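The Rilis counter kit: a kitchen worktop set for recording demonstrations

I've been selling bits and pieces for robot learning benches for a while now, and the thing people ask me for most is the most boring thing on the list. They don't want a better arm. They want a kitchen that looks like somebody's kitchen! So that's what the Rilis kit is - a stretch of worktop, a wall behind it, and enough everyday clutter to make your recordings worth training on.

My name's Talha Memon and I look after the kit side at Dristdale. I don't build the arms and I'm not much use with the training code (ask Xiaoqing Guo about that, her answers are far longer than mine). What I do all day is choose canisters, argue over tea and drive back and forth to the unit at Mimbridge with boxes on the passenger seat.

If you've recorded demonstrations before you'll know the trouble. You set out a cup and a block on a plain table, you do a few hundred good runs, the policy learns them nicely, and then you put it on a real worktop and it goes to pieces because there's a pepper pot in the way. We had that ourselves. Our first set was 457 demonstrations on a bare bench and I'd happily swap the lot for a single afternoon on a cluttered one.
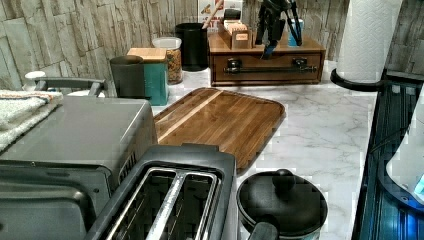

So when we moved over to the worktop we filled it with things you'd have at home, and we left them slightly in each other's way. Lids, handles, a towel thrown over something warm-looking, a pan sort of shape next to a toaster sort of shape. The person doing the recording has to reach round things, and they do it without thinking, and it's exactly that reaching round that you want in the data. Sânziana Pascu, who has recorded more of our sessions than anyone, says she stopped noticing the clutter after her first day. I've asked her to notice it a bit more when she's putting things back.

What comes with it

The standard kit has 58 loose items, packed in two crates, and there's a printed card for each so you can log what's out on the counter in a given session. The worktop section has a marble-pattern surface. The boards are a decent weight, heavy enough to stay put when an arm nudges them. Canisters come with lids, and I'd ask you not to glue the lids on, however tempting it gets. Taking a lid off and putting it back is one of the best tasks you can record.

You also get a set of small packets for the wooden caddy. These are my favourite part and I'll go on about them to anyone. They're thin, they lean on one another, they slide down when you take the one in front, and every single pick is a little different from the last. Expect to get through them, as corners bend and paper goes soft. A refill pack has 11 bundles in it and should see you through a good long run of recording.

How we run a session

We keep to one task at a time, with a short spoken instruction at the start of every run. "Take out a black packet and lay it on the board" is a typical one. Between runs the operator moves at least two things on the counter, anything they like, and every so often we swap whole groups of items from one side to the other. Weidong Shi wrote a little script that suggests moves at random and it's on the memory stick in the crate, though I'll admit most of us ignore it and go by feel. He'd rather we didn't.
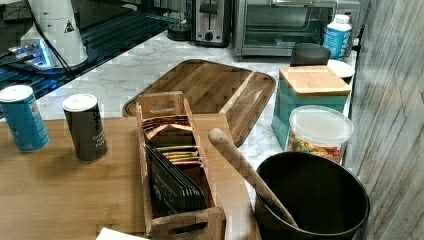 Page 3

Keep the bad runs. I can't say this often enough! If a packet gets dropped and the operator picks it up again, that's a lovely bit of recovery and it should stay in, with a note. We throw away a run only when the cameras lose sync or someone walks off in the middle of it. Our current counter set stands at more than 3000 runs, and a fair share of those have a fumble somewhere in them.

A word on cameras. The kit doesn't include any, and the worktop has no fixing points for them, so you'll want your own stands. We like a view from the side as well as one from above, as the caddy hides a good deal of what's behind it whichever way round you turn it. Put your lamps well apart too. Steel and glass throw back a lot of light, and if your lamps never move then the policy may well learn your reflections.

Fitting and the arm

The worktop sits on any flat bench. It'll go alongside whatever arm you've already got, so long as the arm has its own mounting - please don't bolt anything through the worktop itself. Kalevi Ahonen does our fitting visits and he'll bring the right spacers if you tell him the height of your bench beforehand. If you don't tell him he'll bring all of them and be quite cheerful about it.

None of the appliances should be plugged in while an arm is running. Doors, knobs and levers are all fair game for tasks with the power off.

Versions

The kit on this page is the one we've been sending out since April. The older one, which we sold under the Ouellet name, had fewer items and no caddy. If you own that one you can buy the caddy and packets on their own, and the cards are laid out the same way, so your old logs will carry on working.

Price depends on how much worktop you need and whether you'd like Kalevi to come out, so write to us with your bench size and I'll send a quote back myself. Loose items and refill packs can be ordered at any time.

Page last changed 11 November 2020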